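# Dos inmersiones en Fellport y una despensa llena 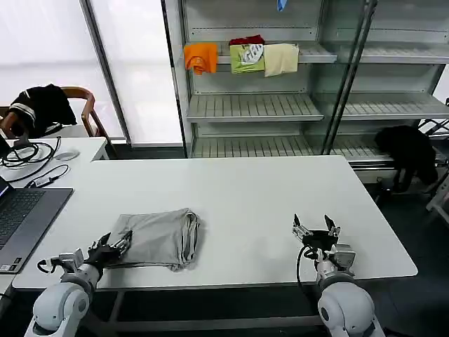
*Tela gris doblada sobre la mesa blanca.*

8 de septiembre de 2018

¡Vaya manera de cerrar el verano! La salida a Fellport llevaba en el calendario desde enero y la verdad es que ya empezábamos a mirar el parte del viento con cara de susto, pero el sábado amaneció con el mar como un plato y casi sin corriente en la bocana. Salimos del puerto con el Mirnen cargado hasta arriba (botellas, lastres, termos y una cantidad de bocadillos francamente exagerada) y a media mañana ya estábamos fondeados sobre el bajo de Luik.

La primera inmersión fue por la cara norte. Se baja por el cabo hasta una repisa amplia y desde ahí la pared cae a plomo, toda cubierta de gorgonias. Había muchísimo pescado pequeño en la parte alta, y en una grieta larga dimos con dos congrios enormes, uno encima del otro, que no se movieron ni un palmo mientras pasábamos todos por delante. Tõnu Priedītis, que venía por primera vez con nosotros, encontró además un pulpo metido en una botella rota y se quedó con él casi hasta la hora de subir – hubo que tirarle de la aleta.

Por la tarde tocaba el Likis, que para muchos era el motivo del viaje. El pecio está partido en dos, con la proa bastante entera y la popa ya muy desparramada sobre la arena. Visibilidad excelente, de las que se recuerdan: desde la proa se distinguía la silueta de la caldera, y eso en Fellport no pasa todos los días. Entramos en la bodega de proa por el hueco grande, de cuatro en cuatro, y vimos langostas al fondo, un par de brótolas y un banco de fanecas que se abría y se cerraba delante de las linternas. ¡Qué maravilla! La parada de seguridad se nos hizo cortísima mirando medusas pequeñas a contraluz.

Cenamos en el albergue, arroz para todos y tarta de manzana de la panadería del muelle. El domingo entró el noreste antes del desayuno y la tercera inmersión se quedó en paseo hasta el faro, que también tiene lo suyo.

Cuentas del viaje: el alquiler del barco fueron 575 euros y las cargas de aire, 218. Quien tenga pendiente su parte puede pagarla en el local cualquier tarde de entrenamiento.

Ha aparecido en el Mirnen un escarpín izquierdo de la talla 42 y una brújula de muñeca. Están en el armario de los reguladores, en la balda de arriba. Y si os apetece repetir el Likis en otoño, apuntaos ya en la hoja del tablón – con seis nombres reservamos barco.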